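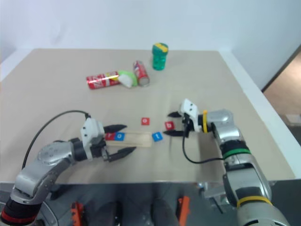
Sticky film on wooden game tray, and where do the loose tiles go??

Asked in Home & Storage > Games and Toys
Viewed 958 times

So we have a tile game, used a lot, mostly by the kids but also my mother in law when she stays. Shallow wooden tray, raised edges, light wood with no varnish that I can tell. Tiles are painted. Bought secondhand, no box, no instructions, so no idea what the finish is on any of it.

Two problems.

1. The tray has gone kind of tacky along the inside edge. Juice probably. Wiped it with a damp cloth and the grain came up fuzzy when it dried. Now it feels worse than before and it grabs the tiles when you try to slide them. Don't want to soak it.

2. Storage. Tiles get swept into a bread bag after every game and the tray goes on top of the fridge, then somebody wants to play and we cant find the bag. Looked at the Koskela boxes but the ones in the store are way too deep for this, everything ends up in a heap at the bottom. Want something flat that slides in a drawer. Drawer is 36 cm across inside, tray fits with a bit to spare.

Also is it ok to use furniture spray on the tiles? The red ones look dull.

Thanks, typing this on my break so sorry if its a mess

-- Posted by feltonporch, February

3 answers

Answer 1 (marked helpful, 5 votes)

Skip the furniture spray. Leaves a slick coat, then the dust sticks to it, and the kids will have it all over their hands. Dull paint on tiles is usually just hand grease. Barely damp cloth, one drop of dish soap, wipe, dry right away with a towel. Try the back of one tile first. If color comes off on the cloth, stop.

For the tray:

Let it dry a full day, propped on its side so air gets to both faces. Not near the heater, thin wood will cup on you.

Then fine sandpaper, 320 or so, wrapped around a popsicle stick for that inside corner. Go with the grain. Light, like 4 or 5 passes. You're only knocking the fuzz off. If the paper gums up right away thats the juice, throw that piece out and use a fresh one.

Brush out the dust. An old toothbrush is good for the corners.

Then a little mineral oil or plain paste wax on a rag, wipe on, leave it 20 min, buff it off hard. Check the label on the wax if small kids are using it. I like wax better for sliding -- oil looks nicer but needs doing again sooner.

It'll raise a bit of grain the next time it gets wet too but less each time.

Storage, I'd quit with boxes. If the tray already fits the drawer then the tray IS the storage. Put the tiles in flat, one layer, cut a piece of shelf liner or felt to lay over the top so they dont rattle, done. Two layers if you have to but then the edges need to be higher than the stack or they walk out when you open the drawer.

Answer 2 (1 vote)

ziploc bag. big one. write on it with marker. ours has lasted years

Answer 3 (3 votes)

Agree with most of the first answer but careful with the sanding if the bottom panel is veneer. Lots of cheap trays are solid on the edges and veneer on the bottom, you can go thru it fast. Look at where the bottom meets the side from underneath. Stripes in the edge = layers = leave the flat part alone and only do the rails.

I had the same tacky problem on a letter tray and white vinegar and water, half and half, took it off with no sanding. Cloth wrung out so its nearly dry. Smells for an hour.

For a lid there's a flat zip pouch from Grosero meant for puzzles, item 2534 on the tag if they still carry it. Felton hardware had them by the register last time I was in, the Trikthorpe store never does. Measure first, mine was tight on one end and I had to work the zipper around the corner.

And store it somewhere that isn't on top of the fridge!! Warm up there and greasy, that could be half your sticky right there. I moved ours to the sideboard and it stopped.

Comments on Answer 3

feltonporch: checked, no stripes, looks like one piece. did the vinegar tonight on one corner and left the rest to compare. will try the wax when I get some. didn't think about the fridge at all

Answer 1 poster: vinegar's fine, just dry it good before you wax or it goes cloudy

feltonporch: ok. and the tiles, soap worked on the backs, no color came off. doing the fronts next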